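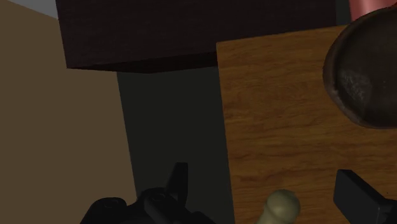 Looking for opinions on finish for floating shelves in a rental unit. I own a duplex in Okstead and the upstairs tenants moved out in May. The old shelves were raw pine and stained badly from cups and plant pots, so I'm replacing all of them before I list it again. I want something close to that very dark brown, almost black, where a little of the grain still comes through, and the walls will be a tan-brown too. My question is oil or water-based poly over the stain. Total shelf length is 40 feet.

kayaaba
Posted Friday, 7:12 pm

Oil-based. Two coats, sand lightly between them, third coat on the top face only. I did mine with Prostar satin and they have held up through three sets of tenants. Let the stain dry a full two days first if it's a dark one.
Korkor Ayaaba

tmill_903
Posted Friday, 7:40 pm

I'd go water-based. Oil ambers over time and it stinks up the place for a week. You said you want to list it soon. Water-based is ready for a second coat in two hours.

kayaaba
Posted Friday, 7:58 pm

Ambering doesn't matter on a stain that dark. You would never see it. It matters on maple or white oak.

tmill_903
Posted Friday, 8:05 pm

Fair point on the color. The smell is still a problem if someone lives downstairs.

duplexdan
Posted Friday, 8:31 pm

Someone does live downstairs, but I can finish the boards in the garage. Does anyone use Likeler gel stain? The store here has it for 18 dollars a can.

hollis b
Posted Friday, 9:16 pm

I used it on a stair rail. Good color, slow to dry. Wipe off more than you think you need to or it stays tacky. One can did about 40 square feet for me.

Also, finish the undersides. People skip that and the boards cup. On anything above eye level the underside is the part you look at anyway.

tmill_903
Posted Friday, 9:22 pm

One coat underneath is plenty.

kayaaba
Posted Friday, 9:45 pm

Same number of coats on both faces is what I was taught, but I skip the third one underneath and have had no cupping.

duplexdan
Posted Saturday, 8:03 am

Thanks. Going with the gel stain and oil poly in the garage, two coats underneath and three on top. I'll do a test board first.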